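Sundel table-clearing set: read me first

Hi! I'm Khairul Purba, and I put this set together because people keep asking me whether a robot can clear a table yet. My short answer is "sort of, on a good day." The longer answer is in these files.

What you get

There are 3,062 simulated episodes, all with a single arm working at a dining table. Each one asks for one plain chore: pick something up, put it somewhere else, leave everything around it alone. I kept the things on the table ordinary for the most part (pens, bowls, books, a phone), and then threw in a few shapes that are a real pain to grip. The molecule model is my favorite of those — it's all balls and sticks, and there's hardly a flat spot on it. If you've ever tidied up after a chemistry student you know the feeling!

Every episode has a close view from the gripper end and a wider view of the table.

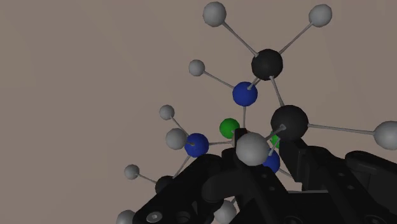
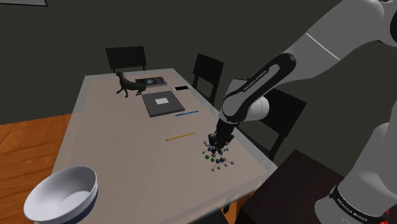 How the chores are split

I sorted the episodes into 17 chores and 6 table layouts. Two of the layouts are held out for testing, so please don't train on them, even a little. I did that by accident in June and spent a very happy evening thinking I'd solved housework.

So can it do chores?

Smooth, chunky things go well. Thin flat things are still bad, and books are the worst of the lot. With the molecule model the grasp itself is often fine, but my planner (it's called Stekent, it's in the tools folder) treats it as a solid ball, so it leaves far too much room around the thing and sometimes gives up on a perfectly good spot. Zachary MacLeod is writing a better shape fitter and I'll swap it in when he's happy with it.

None of this has been tried on a real arm by me. Don't take a good score here as a promise about your kitchen.

Known problems

Some chore labels say "dish" where they should say "bowl". The fix script is in tools, run it once after unpacking.

Last label check: 2022-07-07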